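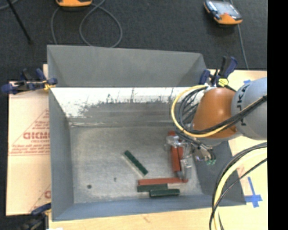

The Qiu Letters is a family history in two volumes, built from the correspondence of two sisters and their cousin, who left the fishing village of Kestevby in the late 19th century and settled in three very different places. It was first printed in 1925 in a run of 500 copies, and it remains one of the liveliest accounts of ordinary family life to come out of the Jallov coast.

Background

The Qiu family ran a rope and sail business in Kestevby for three generations. It was never a large concern, but it kept careful books, and the habit of writing things down seems to have spread to everyone who grew up over the shop. When the business was sold, the older sister moved inland to Prirkine to teach school, the younger married a ship's carpenter and spent most of her life in port towns, and the cousin went into the grain trade. They wrote to each other for the rest of their lives, often weekly, and a remarkable share of what they wrote was kept.

The letters came together again when the older sister's household was broken up. A niece found them in a sea chest, tied in bundles by year, with the replies tucked inside the letters they answered. She spent several winters copying them out by hand before she approached a printer in Prirkine.

Contents

The first volume covers the childhood years in Kestevby and the first years of separation. It opens in the middle of a quarrel over a borrowed coat, which runs on happily for eleven letters and is never settled. The second volume follows the three writers through marriage, illness, good harvests and bad ones, and the slow decline of the coastal trade that had supported the whole district.

Each volume has a family tree, a short glossary of local words and a list of the boats mentioned. The second also has a chapter of recipes copied from the backs of envelopes, among them a smoked eel pie that is still made in Kestevby (with a good deal more pepper than the original calls for!).

The grain merchant's letters are the shortest and the funniest. He reports prices, weather and gossip in the same flat tone, so that a wedding and a shipment of damp barley can share a sentence. The schoolteacher is the great describer of the three, and her account of the March flood in Prirkine, when classes were held for a week in the loft of a mill, is a wonderful piece of writing by any standard. The younger sister wrote in haste, with little punctuation, and her pages give the best picture available of daily life in the boarding houses where shipyard families lived.

Editing

The niece left spelling alone but cut freely. Comparison with the surviving originals shows that she removed most references to money, and that she left out a long dispute over the sale of the shop. She also moved 7 letters out of order so that the first volume could end with the younger sister's wedding. Later readers have been divided over these choices. The cuts make the book read quickly, and it has a pace that many family histories of the period would envy, but anyone interested in the business itself will want to see the full correspondence.

Reception and later editions

The first printing sold slowly outside the Jallov district, where almost every family seems to have had a copy. Many were read to pieces, and complete sets in the original green cloth are now hard to find. A second edition put both volumes under one cover and dropped the list of boats, a loss that collectors still grumble about. The most recent edition restores the list, adds the letters about the sale of the shop as an appendix, and prints the 7 displaced letters in their proper places.

Local historians have made great use of the book. It names streets, shops and footpaths in Kestevby that appear in no other printed source, and the glossary preserves dozens of rope-making terms that had dropped out of speech within a generation.

See also

Kestevby
Jallov coast
Rope making
Family correspondence

This article was last revised on 26 May 2024.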